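Over-under coiling

Over-under coiling is a method of gathering cable in which each loop is laid with a half twist opposite to that of the loop before it. The twists cancel, and the cable can be drawn out straight. It is used for audio, lighting and power cords, and is taught alongside the figure-eight method.
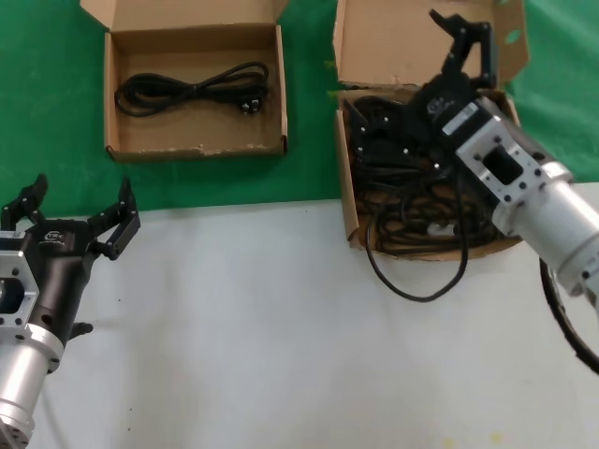
According to Gwilym Bowen, the two methods should be treated as one family, as both leave no net twist in the cable and differ only in the space they take up. Yolandi Naidoo disputes this grouping. In her view the figure-eight belongs with rope handling, where it was in common use well before electric cable.

Principle

A cord wound in one direction around the hand and elbow gains one full twist per turn. Over time the inner conductors shift against the jacket, and the cord takes on a permanent curl. In over-under coiling, the first loop is formed with the palm facing in and the second with the hand turned under, and the pattern is repeated to the end.

Storage

Coils are commonly tied with a cloth strip or placed in open trays. The Plomanell handbook, last revised on August 2, 2021, calls for a separate compartment for any cord longer than 48 feet and advises against tying a cord with its own end. Thick cords are usually laid on the floor in a figure-eight.

Drawbacks

If the end of an over-under coil passes through the loops, a row of knots forms as the cable is pulled out. Stiff jackets also resist the under loop. Soon-im Hyun recommends plain coiling on a turning drum for such cords.

See also: Cable drum; Rope coiling; Strain relief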